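4. What changed for the staff

4.1 Setting and method

Trenness is a residential care home on the edge of Skendumley. Two arms went in over March, one on each floor, for the lifting and fetching part of bedroom work: raising a blanket, passing a beaker, holding a leg steady while a dressing is changed. Staff call both of them Tu, after the name on the supplier's paperwork, and we do the same here. The arm stays put on its pedestal and the carer moves round it. That one fact explains a good deal of what follows.

We used shift diaries, kept by care staff in their own words, and interviews at the end. The diaries gave us 434 entries. Some are a line long, some run over the page, a few are about the car park and were left out. Shu-fen Lam read all of them and sorted them by task; Qusai Jaber did the same separately, and where the two sortings disagreed we talked it over and settled on one. We did not time anyone. Management asked us to and we said no, staff had been timed the year before by another firm and it had gone badly.

Before installation the bedroom layouts were tried out in simulation (Figure 2). Staff saw these layouts at a briefing, on a screen in the dining room. Several interviews come back to that briefing so it matters more than we had planned for.

4.2 Where to stand

The largest group of entries, by a long way, is about standing. Where to put yourself, where to put your bag, which side to come in from. Not what we went in to study. Our interview guide had a single question on it, near the end.

With a hoist the carer pushes the thing out of the way. With the arm there is no out of the way. So people learnt a route: in at the door, along the window side, talk to the resident from the foot of the bed, then step in. One night carer drew it in her diary with arrows. Day staff had a different route and the two groups did not know this untill the interviews, because they meet only at handover and handover is about residents.

"I used to go straight to her. Now I go to the corner and then to her." (Carer, upper floor)

"You do a little dance. You stop noticing." (Carer, ground floor)

"My back's better. My manners are worse, I've got my back to him half the time." (Senior carer, ground floor)

That last one was said in different ways by other people. Where the pedestal sits close to the bed, the carer tends to end up facing the arm and speaking to the resident over a shoulder. Residents noticed. One asked if the carer was cross with her.

Three rooms – all on the upper floor – were rearranged by staff themselves in the second week, beds turned, a table taken out. No one had told them they could. No one had told them they couldn't either, and the supplier's fitter put it down in his visit notes as an unreported change. See 4.5 on who gets to move furniture.

4.3 The second pair of hands

Before, most lifts at Trenness were done in pairs. A carer would put her head out of the door and call. With the arm in use many of the lighter jobs became one-person jobs, on paper a saving. In the diaries it reads more mixed.

Good first. Less waiting. Less guilt about pulling someone off another room. Fewer sore shoulders by the end of a shift, mentioned again and again, also by people who otherwise disliked the arm. Nights especially: there are 4 staff on at night across both floors, and finding a second person at that hour was the worst part of the job for most of them.

Against that, the call for help was also a chat. Newer staff learnt by being the second person. They watched how a longer-serving colleague spoke to a frightened resident, how she folded the sheet, when she gave up and came back later. Take away the second person and the learning goes with it, or goes somewhere else. One new starter wrote that by the end of her first month she had hardly seen anyone else do a morning wash. Her induction sheet was fully ticked.

The home has since put paired mornings back for new starters. This was after our study closed so we can't say how it's going.

4.4 What the briefing showed and didn't

Asked what they had expected, staff nearly all talked about the screen in the dining room. The rooms they were shown were tidy. Real rooms at Trenness have walking frames, a commode, slippers, a visiting daughter's coat, flowers on the floor when the sill is full. Staff said so at the briefing and the comment was minuted as "clutter". Some were annoyed by the word then and were still annoyed when we spoke to them.

The person stand-in drew comment as well. A plain yellow human model, no face to speak of, no uniform. One carer wanted to know whether it was meant to be her or the resident. The Mamport engineers who built the layouts meant it as a marker for anybody on foot, and hadn't thought the question would come up. It's a fair question. A carer and a resident walk differently, stop in different places, and only one of them has been trained to watch the arm.

Still, the briefing did useful work. People could point. A cleaner with very little English at the time pointed at the gap beside the pedestal and then at her own bucket, and the spacing on the ground floor was widened as a result. We count this as the clearest case in the study of staff changing the installation and not the other way about.

4.5 Who decides

Under the old arrangement a carer could shift a chair or turn a bed and think nothing of it. Now a bed moved by a hand's width may put it outside what the arm has been set up for, and setting up again means a call to Mamport. In practise staff either left the furniture alone when they would rather have moved it, or moved it and switched the arm off for that room. Both show up in the diaries. The second is under-reported we think, from the interviews.

Qusai Jaber's reading is that carers lost a small everyday freedom and weren't asked. Shu-fen Lam's is that the freedom was always partial, families and fire rules had their say before, and the arm is one more voice. We have left both readings in. The manager, shown a draft of this section on 18th May, agreed with neither and said the real problem was the wait for a call-out.

Agency staff fall outside all of this. They aren't trained on the arm, so a shift with agency cover runs the old way, in pairs, with the arm parked. Regular staff described these shifts as tiring and also, more than once, as nice. 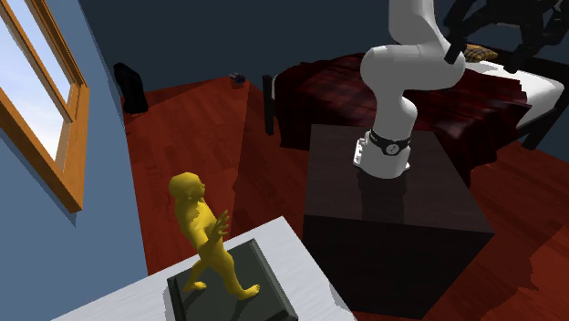
Figure 2. Simulated bedroom layout with arm on pedestal, bed behind, and yellow human model on the platform at lower left.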